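Zero small items store, Skastov
Progress report to the Tikkanen fund, Phase 2
Period ending February

Summary

Phase 2 covers the sorting of the small loose items that came over from the Jorkow building when it closed. At the end of February, 406 of the 445 lines on the stock list had been checked, sorted and given a place. The remaining 39 are held up for the reasons set out under "Outstanding". Spending is within the grant. We are asking for one change to the plan, on the labels, and no extra money.

Work done in the period

The items from Jorkow arrived in mixed boxes. In Phase 1 we opened the boxes and made the list. The list was made from the paperwork as much as from the boxes, and in Phase 2 we found that the two do not always agree. Where they differ we have gone by what is in the box and noted the old entry next to it.

Sorting is done on the long table with the slatted aluminium top. The slats are a nuisance for small things, so we put flattened cardboard over the working part of the table. Items are laid out on the cardboard, checked against the list and then moved to the blue plastic bins. The bins have open fronts and stand side by side along the back of the table, so they can be reached without moving anything. Cables and hand tools are kept in separate bins. 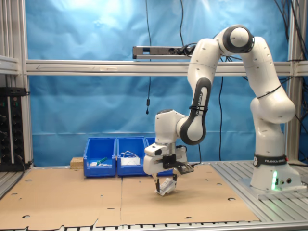 Photo: Nest Trevor

Cables have taken more time than planned. They came in a heap and most of the session time in the first weeks went on pulling them apart. We have agreed that a cable with no marking on it and no obvious partner will be kept for one more period and then offered to other users of the building. White cables are the largest group and are still not fully sorted. They should be coiled and tied singly before they go back in the bin, and we have started doing this, but it has not been kept up at busy times.

Hand tools were simple. Each tool was checked, wiped down and entered on the list with the colour of its handle, which people find more useful than the maker's part number. Small white items that had been stored under the tools are being moved out to bins of their own as we get to them.

Masks and soft goods

The disposable face masks are kept in a bin with divisions. We keep them stacked flat, with all the masks in a stack facing the same way and the ear loops tucked in where possible. Loops that hang out catch on the next thing lifted from the bin, and this was the main cause of stacks coming apart during the first half of the period.

Goods in clear bags go in their own compartment beside the masks. Bags are slippery and do not stack, so we have stopped trying and lay them in singly. A bag is lifted by its top edge and the contents are read or recognised through the plastic. We do not open bags to check them. If the contents cannot be made out, the bag goes on the query sheet.
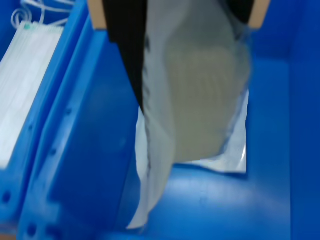

Category: Storage and packing

Two changes were made to the bins. The first was to leave one compartment in each divided bin free at the start of a session, so that there is somewhere to put an item while its place is decided. The second was to stop filling compartments to the top. Both came from the people doing the sorting and both have helped. The number of items put back in the wrong compartment has dropped since then, going by the end-of-session checks, although we did not keep a proper record of this before the change and cannot give a figure.

Sachets and other very small items

Sachets were listed in Phase 1 as a single line. This was a mistake on our part. There are several kinds, they are close to each other in size, and many are white with small dark print. They have now been split by what is printed on the packet. Sachets are put down one at a time on the cardboard with the printed side up, read, and binned. Any that are torn or have lost their seal are thrown away and taken off the list.

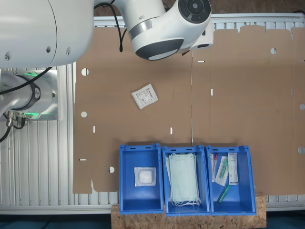 A printed white sachet laid out on the cardboard.

Good light matters more for this job than for any of the others. Nest Trevor moved the sachet work to the morning, starting at 9.30, and fewer sachets have gone on the query sheet as a result. We would like to keep the morning sessions for the rest of the phase.

The work surface

The plan allowed for a proper cover for the table. We have not bought one. The cardboard was meant to be temporary but it does the job, it costs nothing and a worn sheet can be swapped in a few minutes. It came from large packing cartons and has the round holes and slots that cartons of that sort have. Flat items can slide into a slot, so we ask people to lay things out on the plain parts.

Where panels of cardboard meet there is a seam, and the edges lift a little with use. Sachets and thin labels are the only things likely to get under it. The seam is now checked at the end of each session along with the floor and the bins. We will look again at the cover at the end of Phase 2. The money set aside for it is unspent.
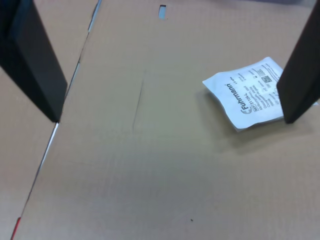

Cardboard covering, showing the seam between panels.

Outstanding

Of the 39 lines still open, most are cables. The others are sachets with print too worn to read, bagged items on the query sheet, and a few entries on the Jorkow paperwork for which we have found nothing at all. We will write these last ones off at the end of the phase unless they come to light.

Labels for the bin fronts have not been done. The plan said printed labels. We now think handwritten cards would be better until the contents of the bins have settled, as three of the compartments changed use during the period. We ask the fund to agree to this and to let the label money carry over.

Spending

£445 was spent in the period, on bins and ties. The receipts are with the finance form. The matching of this sum with the number of lines on the list is a coincidence and has been checked.

Next period

Finish the white cables. Clear the query sheet. Write up the storage layout on one side of paper and put a copy by the table. Nest Trevor remains the contact at Skastov for any questions on this report.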